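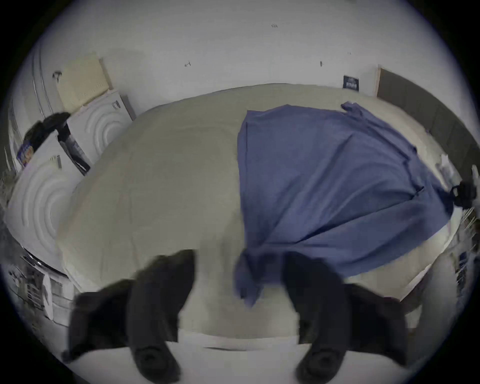 How long does an album by a country act stay on a regional chart after a release-week event?

In our data the median stay was two weeks, whether or not the act appeared in person during the week of release. Appearances moved the entry position upwards but had little bearing on how long the title remained listed.

4. Chart entry and in-store appearances

4.1 Material

The analysis uses weekly album listings compiled by independent record shops in Tilstead and Grindby. Each shop returned its sales by title at close of business, and the returns were merged into a single list of 100 places. The series covers 344 albums filed by the shops under country, folk or Americana. Of these, 233 had at least one public event tied to the release, such as a signing, a short acoustic set or a listening evening. The remaining titles were put on sale without any event that we could trace in shop diaries or the local press.

Shop filing was accepted as it stood. Where two shops filed the same album under different headings, the heading used by the shop with the larger sale was kept. Reissues and compilations were left out, as were live recordings issued within the same year as the studio album they drew upon. A title returning to the list after an absence was treated as one continuous run if the gap was a single week, and as a new run otherwise. Only first runs are analysed in this section.

4.2 Measures

Entry position is the place held in the first full week of sale. Several albums went on sale early in one shop through delivery errors, and these copies were added to the following week. Duration is the number of consecutive weeks on the list. Size of following was measured by the ticket capacity of the largest local venue the act had played before the release, taken from the venue records described in Section 3. Acts with no earlier local concert were placed in a separate group and were not given a capacity of zero, as many of them were well known elsewhere.

Event type was coded by Yaw Tsikata from shop diaries, without sight of the sales figures. Signings with a performance were coded as performances. Events cancelled on the day were coded as events in the main analysis, given that they had been advertised in full, and were removed in a second pass to check the effect of that choice. The results did not change in direction.

4.3 Results

Albums with an event entered higher than albums without one. The difference was clearest among acts in the middle group for venue capacity. For the largest acts the entry position was already close to the top of the list and there was little room for it to improve. For acts with no earlier local concert the spread was too wide to support a firm statement.

Duration showed no comparable difference. Albums with a performance fell more steeply in the second week than those with a signing alone, which is consistent with purchases being brought forward into the week of the event. The pattern held in both towns, though Grindby shops held fewer performances and the estimate there is less precise.

The day of the event mattered less than expected. Tuesday events drew smaller audiences by the shops' own account, yet the albums concerned entered at much the same positions as those promoted later in the week. Shops often sold signed copies for several days after an event, and this may have evened out the effect of attendance on the night.

4.4 Comparison with earlier work

Sutcliffe's model treats the release event as a form of advertising and predicts a gain in both entry position and duration. Our findings agree with the first part only. Kurkau's account, in which events mainly alter the timing of purchases by existing listeners, fits the second-week fall better, but it does not explain why signings without a performance show a gentler decline. One possible reading is that signings attract buyers of gifts, whose purchases are less closely tied to the event itself. The returns do not identify purchasers and the point cannot be tested here.

4.5 Limits of the data

The list covers physical sales in independent shops. Downloads, streams and supermarket sales are absent, and the results should not be carried over to national charts without further work. Events were not assigned at random. Labels tend to send an act to a shop when they already expect the album to sell, and venue capacity is an imperfect control for that expectation. October releases were also over-represented among albums with events, and shops reported heavier footfall in that month for all kinds of music. Adding a term for month of release reduced the estimated gain in entry position but did not remove it. Section 5 repeats the analysis on singles.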